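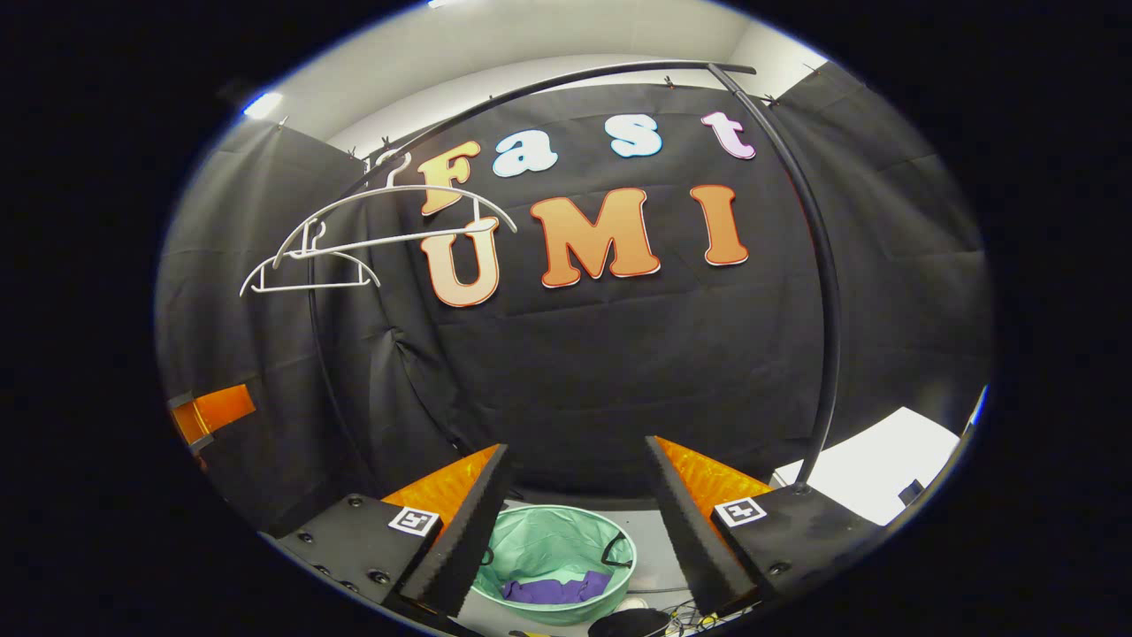
Prorkley extends evening hours at the Workneh Hall

Saturday, October 3, 2026

The town of Prorkley will keep the Workneh Hall open until ten in the evening on four days of the week, starting in November. The decision was announced after a public meeting this week, and it ends a discussion which has continued for almost two years.

Until now the hall closed at seven. Many local clubs said this was too early for people who work in Detden and come home by the late bus. Last year 1,637 bookings were made for the two large rooms and the small kitchen, and most of them were for weekends. On weekday afternoons the rooms were often free, while requests for later hours had to be refused.

The town sent a short survey to homes in the spring and received 862 answers. A clear majority asked for later closing, even if this means a small increase in the price. The rent for one evening in the small room will stay the same. For the large rooms it will go up a little, and the new price list will be published before the change.

Residents of Drultumier Street, behind the hall, were less happy with the plan. They already have trouble with parking when there is a concert or a wedding, and they asked the town to think about the noise as well. As a compromise, the back door will be closed after eight and visitors will be asked to use the main entrance. Events with up to 200 guests can take place on any of the four evenings — larger ones will still need a separate permit.

The hall was built as a storage house for grain and was opened to the public after a long repair. Its heating is old, and the longer hours will make the winter bills higher. The town has put aside money for new windows on the north side, but this work is planned for next summer and not earlier.

Clubs which already have a regular time do not need to apply again. New groups can leave a form at the town office or in the box at the hall. The first evenings will be given to groups from Prorkley, and after that groups from Detden can also ask for a place.

The later hours will be tested until the end of spring. The town will then hold another meeting, where the residents of Drultumier Street will be invited to speak first.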